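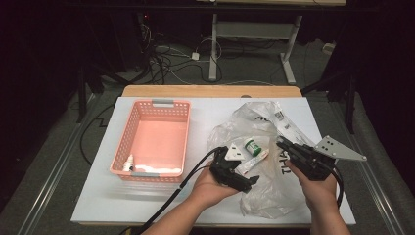
Skimasby Breathing Circle: where we are at the halfway point

Hi Aidan,

You asked for something short and readable this time, so I'm skipping the template and just telling you how it's going (the budget sheet comes separately, same as last time).

The big news is that the morning sits have taken off! We have 42 people signed up for the beginner course, and most of them had never done any kind of meditation before. I'd planned to start everybody at twenty minutes. That lasted one session. People were shifting and coughing and peeking at the clock, so I cut it to five minutes of counting breaths, then a stretch, then another five, and we've been building up slowly from there. The group is at fifteen now and the room gets really quiet.

The evening class is a different story. Attendance dropped once it started getting dark early, and I think 7:30 is too late for anyone with kids or an early shift. I'd like to move it to 6:00 starting in January unless you see a problem with that on your end.

Money

Of the $3000 you gave us, the largest piece went to cushions and floor mats from Treterier. They were slow to ship, and one box came with the wrong covers, but they swapped them and the quality is good. Room rental is paid through the spring. I haven't touched the line for guest teachers yet, and I'll explain why next.

The weekend retreat

We had a teacher lined up to lead the silent weekend in December and she had to pull out for family reasons. I talked to two other people and didn't feel right about either one (lovely on the phone, but both wanted to charge participants extra for a private initiation, and I promised you this would stay free). So the retreat is moving to March at the Rurkance house, which has 54 beds and a kitchen we can use ourselves. Phí is going to lead the walking meditation and the chanting, and I'll take the sitting periods. If we find the right guest by then, great, and if we don't, we can run it with the two of us.

What I'm still working on

The home practice recordings are behind. I've finished three out of the five I said I'd make. My voice sounded terrible on the fourth, like I was reading a parking notice, so I'm redoing it. I also still owe you the participant feedback forms. Plenty came back, but the handwriting is taking me forever!

One question for you: can the leftover rental money go toward rides for people who can't drive to the retreat? Several of the older members have asked, and I'd like to give them an answer before sign-up opens.

Call me any afternoon, I'm usually free after 2:00.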